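Packing and Moving House: Handout for Session 5
Household Skills for Adults, Hartley Evening Program
15 January 2026

Welcome back, everybody, and a happy new year if I missed you last time. Tonight is the session people always ask me about at sign-up, so I've written these notes out more fully than usual. You don't need to scribble while I talk. Keep them in a drawer, and when a move comes along (and it will, it always does) pull them out again about six weeks ahead of time.

Before we start, a word on last session's homework. Quite a few of you drew up the room-by-room list and then stopped at the garage. I understand completely! The garage is where good intentions go to lie down. But please finish it, even if the entry just says "shelves, left wall, paint and garden things," because tonight's work on supplies depends on having the whole house on paper.

Where to begin

Most people begin in the kitchen, and I would gently talk you out of it. The kitchen is the room you use three times a day, and if you pack it first you'll be unpacking it again by Wednesday looking for the can opener. Begin with the things you could go a month without. For most of us that means holiday decorations, out-of-season clothes, the good tablecloths, the books we've already read, and whatever is on top of the closet. If your move is in March, your summer clothes can be boxed up tonight and you'll never notice they're gone.

Then go to the guest room if you have one, then the living room shelves, then bedrooms, then the bathroom, and last of all the kitchen. Inside the kitchen there's an order too. Baking pans and serving dishes go early. Plates, bowls and one decent saucepan stay out until the final evening.

Sorting before packing

Every object you pack gets handled again and again: off the shelf, into a box, out to the truck, into the new place, out of the box and up onto a new shelf. If you don't like a thing enough to do that for it, this is the time to let it go. I ask people to use four piles: keep, give away, sell, throw out. Please don't make a "maybe" pile. I made one when I moved out of my place on Ceditz Street, and I carried that same pile, still taped, through two more apartments before I opened it and found mostly lamp parts.

A few kinds of things deserve a closer look:

Paper. Tax records, birth certificates, titles, medical papers and school records should travel with you in the car, in a folder you can put your hand on. Old phone bills can be shredded.

Food. Stop stocking up three weeks before. Eat the freezer down. It makes for some peculiar dinners, but my family remembers those fondly now.

Things you can't put on the truck. Propane, bleach, paint thinner, gasoline, fireworks and most aerosol cans won't be accepted by movers, and they shouldn't ride in a closed truck even if you're driving it yourself. Call your county about a drop-off day, and call early, as they don't run them every week.

Supplies

You will need more tape than you think. Buy the wide packing kind, on a dispenser if your hands get sore like mine do. Masking tape won't hold a box bottom, and neither will that pretty printed stuff. You'll also want a thick black marker (buy two, one will vanish), plain packing paper, a utility knife, and some old towels and sheets you don't mind getting dusty.

Newspaper works fine for cushioning, but the ink comes off on light dishes and on your fingers, so put a layer of plain paper next to anything white.

As for boxes, free ones are wonderful as long as they're dry, clean and all in one piece. Liquor stores are good for sturdy small ones with dividers, which suit glasses beautifully. Be careful with boxes from the produce section, which may be damp or have the sides cut out for air. If you press the corner of a box with your thumb and it gives easily, leave it behind.

A note on box sizes, as this trips up nearly everyone. Heavy things go in small boxes and light things go in large boxes. I know it feels backward when you're standing there with forty books and one enormous carton. But you'll be carrying that carton, or somebody you love will.

Building and filling a box

Fold the short flaps in first and then the long ones, and tape the seam along its full length, letting the tape run a few inches up each side. Then run a second strip right over the first. For anything with books or dishes in it I put one more strip across the other way. The trick of tucking the flaps under each other without tape is fine for carrying sweaters across a room, and for nothing else.
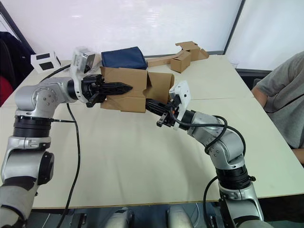 Once it's taped, put a layer of crumpled paper in the bottom, two or three inches deep for breakables. Heaviest items go in next, flat and snug. Plates stand on edge like records in a crate, each one wrapped, and they'll come through a bumpy ride far better than they would in a stack. Glasses go upright with paper inside them as well as around them. Fill every gap. When you close the flaps they should lie level, without bulging and without sinking in when you pat them. A half-empty box gets crushed by whatever sits on top of it, so top it up with dish towels or socks.

Lift it before you tape the top. If you grunt, take something out.

Labels

Write on two sides and the top. Put down the room it's going to (the room in the new house, please, not the one it came from), a few words about what's inside, and "OPEN FIRST" if it's one of those. Some people number their boxes and keep a notebook, and if you're that sort of person you'll love it. I tried it once and gave up somewhere in the linen closet, but the room names alone saved us hours.

Lifting and carrying

I'm not a doctor, so if you have a bad back or anything else going on, ask yours first. For the rest of us: get close to the box, feet apart, bend at the knees, and hold it against your body at about waist height. Turn with your feet. Most of the injuries I've heard about over the years happened on the twist, when the person was already thinking about the next box.

If two people are carrying together, agree out loud on who is calling it. "Ready, lift" and "ready, down" are plenty. The person walking backward sets the pace, always. And walk the path beforehand to look for rugs, cords, toys and the dog.

The first-night box

This is my favorite part of the whole business. Pack one box that goes on last and comes off first, and put in it everything you need to be a human being until morning: sheets, towels, soap, toilet paper, a lamp, phone chargers, medicines, pajamas, coffee and something to make it in, paper plates, a screwdriver for the bed frame, and a treat. In our house the treat is ginger cookies. Moving day is long and everybody gets cross, and it does help to have a cookie while you're sitting on a bare mattress.

For next time

1. Finish the garage on your room-by-room list.
2. Pack one box of things you can go a month without, even if you're not moving. Label it properly and bring it in if you can carry it comfortably. Otherwise just tell us how it went.
3. Find out where your county takes paint and household chemicals.
4. Read the sheet on renting trucks. We'll be talking about insurance, and it's a dry subject, so come with questions and keep me honest.

Session 6 is in the same room. The side door sticks in cold weather, so give it a good push. If you borrowed a tape dispenser tonight, please put it back in the blue bin on your way out.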